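How to Stand for Your Parish Council

By Floarea Voicu
February 9, 2024
4 minute read

Most parish and town councils struggle to fill their seats, and plenty of councillors get in without a vote being held. If you have thought about standing, the paperwork is short and costs nothing. Most of it can be done in an evening once you have the form.

Check that you qualify

You must be at least 18 on the day you are nominated, and a British, Irish or qualifying Commonwealth citizen, or a citizen of certain other countries. The nomination notes list which ones. You also need a link to the parish. Being on its electoral register is the simplest, but living in the parish or within three miles of it for the past year counts too, and so does working there.

Some people are barred. Paid employees of the council they want to join cannot stand, and certain bankruptcy orders and prison sentences rule you out. Read that page of the notes slowly, as signing the form wrongly can be an offence.

Get the nomination pack

Packs come from the elections office at your district or borough council. The parish clerk does not issue them, though a clerk will usually tell you how many seats are up and whether anyone is stepping down. I stood in Minau, a parish with 1186 electors and nine seats, and the clerk answered my email the same afternoon.

Fill in your name exactly as it should be, with surname first where asked. You may use a commonly used name on the ballot paper if you are known by one. The description box can be left blank or can say "Independent". A party name needs a signed certificate from the party.

Find your proposer and seconder

Two electors from the parish (or from your ward, if it has wards) must sign. Look up their elector numbers before you visit, and copy them from the current register. Mine were neighbours on Dralen Lane and it took one cup of tea. 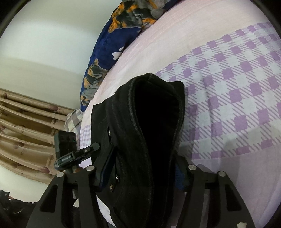
Deliver the form by hand if the notes say so, and do not leave it to the last day. Email is not accepted in most places, and a paper that arrives after the deadline is void whatever the reason. Ask for an appointment so that an officer can check it informally while you are there. Take the originals in a flat folder. I would keep them out of coat pockets and anything made of black cloth with metal fasteners on it, as signed forms crease and snag easily and you may have to collect the signatures again.

Tell people you are standing

If more people stand than there are seats, there will be a poll. A single sheet of A5 is enough for a small parish. Say where you live, what you would work on and how to reach you. Every leaflet must carry an imprint with the name and address of the printer and of the person it is published for.

I ordered 2000 from Hunel Print, which was far too many — nearly 100 more than one for every home in Minau and both parishes next door. Keep the receipts. You have to send in a return of your spending after the election, even if you spent nothing.

After the result

You cannot act as a councillor until you have signed the declaration of acceptance of office, normally at or before the first meeting. The register of interests follows within 28 days.

Related

Reading a parish budget in 5 steps
Hafþórsson review of ward boundaries: how to respond
What a parish clerk does
Speaking at the June planning meeting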